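**Puten — Textile Testing Technician (one full-time position, Gukamside site)**

Puten is an independent laboratory that tests woven, knitted and napped fabrics for mills, upholsterers and uniform suppliers. The Gukamside site handles abrasion, pilling, colorfastness and dimensional stability. We are hiring one technician for the physical testing room, to start in September.

## Duties

- Log incoming rolls and cut lengths, assign sample numbers, and check the paperwork against the goods.
- Cut specimens by template, mark warp direction and face side, and condition them before testing.
- Run abrasion and pilling tests to the written method. Most upholstery work is inspected at fixed intervals, and the counter must be read and initialed at each one.
- Grade pilling and color change in the viewing cabinet. Every grade is given by two people working separately.
- Enter results in Folosar, our sample database, before the end of the shift.
- Clean the machines and replace worn abradant and felt.

The room receives 200 samples in a normal month. Reports go out under the name of the senior technician, who signs them. The new technician does not sign reports in the first year. 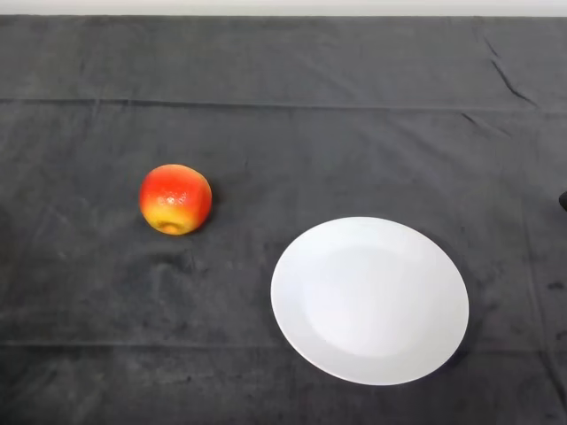

Applicants should be comfortable with repetitive bench work and with writing down a result they did not expect. A disputed grade is repeated on fresh specimens, and both sets of figures stay in the record.

## Requirements

- High school diploma or equivalent. A two-year degree in textiles, materials or chemistry is useful but not required.
- One year of work in any laboratory, mill, dye house or inspection room.
- Normal color vision. We give a hue arrangement test at the interview.
- Able to lift 40 pounds and stand for most of a shift.
- Able to read a test method in English and follow it without shortcuts.

Experience with tensile testers is a plus — we are moving seam slippage work in-house from the Kılıçarslan laboratory, and the new technician will be trained on it in the second half of the year.

## Hours and terms

The shift runs from 7:00 a.m. to 3:30 p.m. with a half-hour unpaid lunch. There is no night work. Overtime is occasional, offered first to those who want it, and paid at time and a half. The first 60 days are a training period, during which all gradings are checked by a third person. Health coverage starts on the first day. Pay depends on experience and is stated in the written offer.

## How to apply

Send a résumé and a short letter to the hiring desk at the Gukamside site and quote reference 1026. In the letter, name the test methods or instruments you have used and say how long you used each one. Applications without the reference number go to the general file and may be missed.

Interviews take half a day and include the color vision test, a cutting exercise and a blind grading of specimens. Travel within the state is reimbursed against receipts. Applicants who need an adjustment to the exercise should say so when the interview is booked.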